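Tumell Works – Cell Safety and Housekeeping Inspection
Two-finger gripper stations, cloth handling line
Checklist with inspector's comments, September round

Scope

This checklist applies to every bench-mounted arm in the Farnine hall that carries a two-finger gripper with sleeved fingers. It is completed by the shift inspector before the first run of the day and again after any change of fingers, sleeves or fingertip pads. Completed sheets are kept at the cell for one month and then filed with the Kimaro service log.

Marks used: P (pass), C (pass with comment), F (fail, cell stays locked out), N (not applicable at this station).

Section A. Before entering the cell

A1. Controller in manual mode, key removed and held by the inspector. P
A2. Emergency stop on the pendant tested. P
A3. Emergency stop on the bench front tested. P
Comment: button travel is stiff. Reported at the last round and still open. It does operate every time it is pressed, so the item passes, but the button should be replaced before the next round.
A4. Gate interlock stops the arm when opened at reduced speed. P
A5. Floor marking complete and visible on all open sides. C
Comment: the yellow line on the aisle side is worn through over a length of around 400 mm. Tape is acceptable until the floor is repainted.
A6. Clear walkway of 800 mm kept behind the operator position. F at first check, P at second check
Comment: two empty pallets had been left in the walkway. They were removed while the inspection was in progress. Shift leads are reminded that the walkway is not a storage area at any time, including during deliveries.

Section B. Arm and wrist

B1. Mounting bolts marked and marks aligned. P
B2. Cable and air lines secured, with no rubbing at the elbow. C
Comment: one clip missing below the elbow. The line is not under strain. Fit a new clip at the next planned stop.
B3. Wrist housing free of cracks and loose covers. P
B4. Identification banding on the housing present and readable from the operator position. P

Section C. Fingers, sleeves and pads

C1. Fingers close evenly on command, without one finger leading. P
C2. Sleeves cover the finger down to the base section on both sides. P
C3. Sleeve condition: no tears, no open seams, no threads that could catch on the work. C
Comment: light creasing is acceptable. A sleeve that can be turned on the finger by hand is not, and must be refitted before the cell is released.
C4. Fingertip pads present on both fingers and of the same type. P
C5. Pads firmly bonded, with no lifting at the edges. P
Comment: inspectors are asked to press each pad sideways with a gloved thumb. A visual check alone does not meet this item. If one pad is replaced, the other is replaced with it, even when it still looks serviceable.

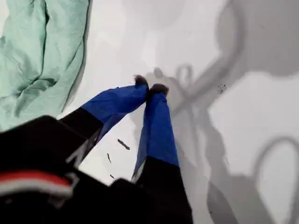

Pads shed as they wear, and the Brulla cloths are known to pick up whatever is on the bench. Wipe-down is therefore treated as part of the safety check and is recorded under Section D. Inspectors should not hand this section over to the operator.

Section D. Work surface

D1. Surface wiped with a damp lint-free cloth before the first run. C
D2. No loose particles larger than 2 mm on the surface. C
D3. No tools, blades, pins or fasteners within reach of the arm. P
D4. Surface flat and firmly fixed, with no movement when leaned on. P
D5. Lighting adequate for the operator to judge the gap between fingertips and surface. C
Comment on D1 and D2: wipe again after every change of cloth batch. Compressed air must not be used for this purpose. It moves debris into the wrist joint and toward the operator's face.
Comment on D5: an overhead light placed behind the arm can throw the arm's shadow across the work area. Where this happens, the operator must confirm fingertip height from the pendant display and not by eye. A request for a second lamp has been sent to the building office.

Section E. Trial run

E1. Three slow cycles completed with no cloth on the bench. P
E2. Fingertips stop at least 3 mm above the surface at the lowest point of the empty cycle. P
E3. Three slow cycles completed with cloth. P
E4. Cloth released fully, with no drag on opening. C
Comment: on one cycle the cloth followed the finger for a short distance before dropping. The result was within limits. Repeat E4 at midday and record the outcome on the same sheet – do not start a new one.
E5. Arm returns to the rest position and holds with power removed. P

Section F. Release

The cell may be released to production when no item is marked F. Items marked C must carry a written comment and an entry in the service log. An item that receives the same comment in three consecutive rounds is raised to F until it is corrected.

Result of this round: released with comments.
Open items: A3, A5, B2, D5.
Midday repeat required: E4.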